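Planness – Bathroom Display Inspection Checklist
Site: Orbán showroom, ground floor
Date: 29 March 2018
Sheet ref: 1858
Item under inspection: freestanding bathtub, white
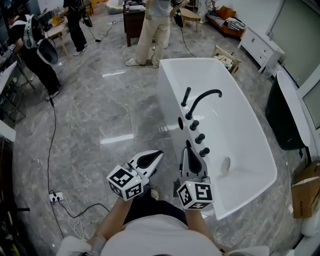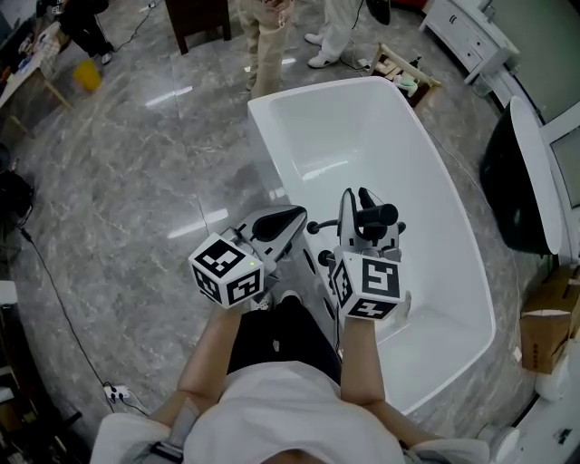
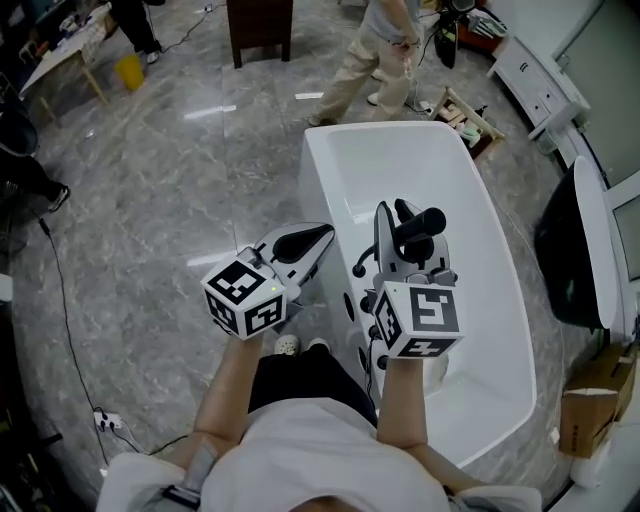 1. Tub surface
Clean, no chips or crazing to rim or basin.
Result: pass
Comment: wipe with a soft cloth only. No abrasive cream.

2. Openings in outer wall
Edges smooth, no splits running from the hole.
Result: pass with comment
Comment: fit blanking caps before the tub is filled for any demonstration. Caps on order from Grenonix.

3. Taps and spout
Fixings tight, no play at the rim.
Result: recheck
Comment: one knob turns past its stop. Supplier (Pritico) to advise on torque.

4. Stability
No rocking under a 100 kg load at the near rim.
Result: pass

5. Clearance
300 mm minimum between tub and nearest furniture.
Result: pass
Comment: stools drift – return them to the wall at close.

6. Floor
Tiles level, joints sound, no standing water.
Result: pass
Comment: polished tile, slippery when wet. Mat needed if the tub is filled.

7. Electrical
Extension leads and power strips off the floor near baths; leads covered where people walk.
Result: fail
Comment: strip to be raised and lead run along the skirting – not across the tiles. Tub to stay dry until signed off.

Next full inspection: November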